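Duarte Esteves
I want to write a little about the warning sounds in new cars. It will be a long thread, please mute me if you are not interested in cars.

My old car made two sounds. One for the seat belt, one if I left the lights on. In January I changed it for a used Nimau, three years old, and now I live with an orchestra.

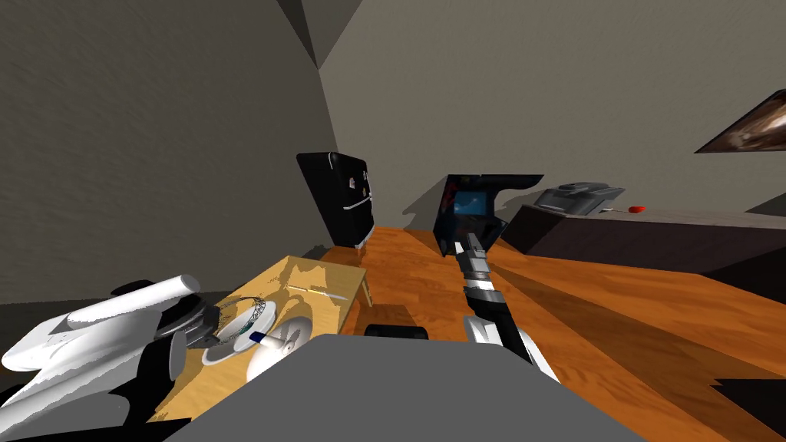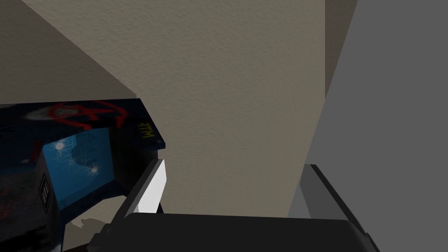
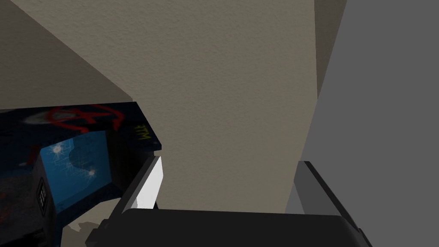
The worst one is the speed limit warning. The car reads the signs with its camera and compares them with the map. If you drive over the limit, even a very small amount, it gives a double beep. Then it gives another one.

The idea is good. I have nothing against the idea. I drive on the limit and I want other people to do it also.

But the car does not read the signs well. On my way to work there is a road next to the highway, and the sign for the exit is visible from both. So the car believes that my road has the limit of the exit. I am driving correctly and it beeps at me for the whole straight part.

There is also a bakery truck in Brirnovico with a round speed sticker on the back door. You can guess. I was behind this truck for a long time one morning and my car was very unhappy.

Then the lane warning. It is a vibration in the steering wheel plus a sound. On the wide roads it works very well. In the old part of town, where the street is narrow and people park half on the sidewalk, you must cross the line to pass. Every parked car is one vibration.

If you use the turn signal before you cross, it stays quiet. Heloísa Meireles told me this (she drives the same model since a long time) and it did help. So now I signal for every parked car. The drivers behind me must think I am looking for a place to park.

And the attention warning, with the coffee cup on the display. I was driving for 17 minutes, at eight in the morning, after a full night of sleep, and the car asked if I wanted to take a break.

My wife was next to me and laughed so much that the car showed the cup again.

OK, now the part that I wanted to write the thread for. You can turn off the speed sound, but it comes back every time you start the engine. This is on purpose. In my car it is settings, then assistance, then traffic signs, then sound, then confirm.

Five touches on a screen. I do it before I leave the parking place. But I know that many people do it when they are already moving, because I was a passenger with such people. They look at the screen for a long time to turn off a thing that wants them to look at the road.

I asked at Vondráček, the garage where I bring it for service, if they can make it stay off. Simão Salgado was at the desk and he said no, they are not allowed to change that one, and that customers ask him this question all the time. He was very polite about it.

But he showed me something useful. On the steering wheel there is a button with a star. You can choose what it does. In the menu it is under "personal", not under "assistance", so I never found it. You can put the speed sound there, and then it is one long press.

The manual explains it on page 46, in a gray box with small letters. I had read the manual! I mean, I had read the first part of the manual.

So if you have a Nimau with the star button: stop the car, go to personal, then shortcut, then choose the traffic sign sound. Hold the button until the small icon gets a line through it. The icon on the display still shows the limit. Only the sound is off.

I drove a Murkar for a weekend to compare, because my cousin Tiago Marinho let me take his. It has fewer sounds and they are softer. The speed one is more like a wooden knock. It says it one time and then it trusts you. I was less angry and I think I drove better, but of course this is one weekend and one person.

The Murkar has its own problem, it has the same knock for speed and for "door is not closed". I stopped at the side of the road two times to check the doors.

I think this is what I would ask from the people who design these things. A sound for danger should be different from a sound for information. When a bicycle is in my blind spot, I want to hear it at once. In my Nimau the bicycle sound and the "phone is still in the car" sound are almost the same note.

After some weeks I noticed that I do not listen to any of them. I only wait for them to finish. That made me a little afraid, to be sincere.

Da-eun Jeon asked in the replies if an update can improve the sign reading. I received one in the spring. It took 21 minutes in front of my house and after it the map was newer and the exit problem was still there. The bakery truck I have not met again, so I cannot say.

For those who asked, no, I am not selling the car. The seats are excellent, it uses little fuel and my back does not hurt after a long drive. I like it very much when it is silent.

If you know how to make the seat belt sound ignore a bag of groceries on the passenger seat, please write to me. For now the groceries wear the belt.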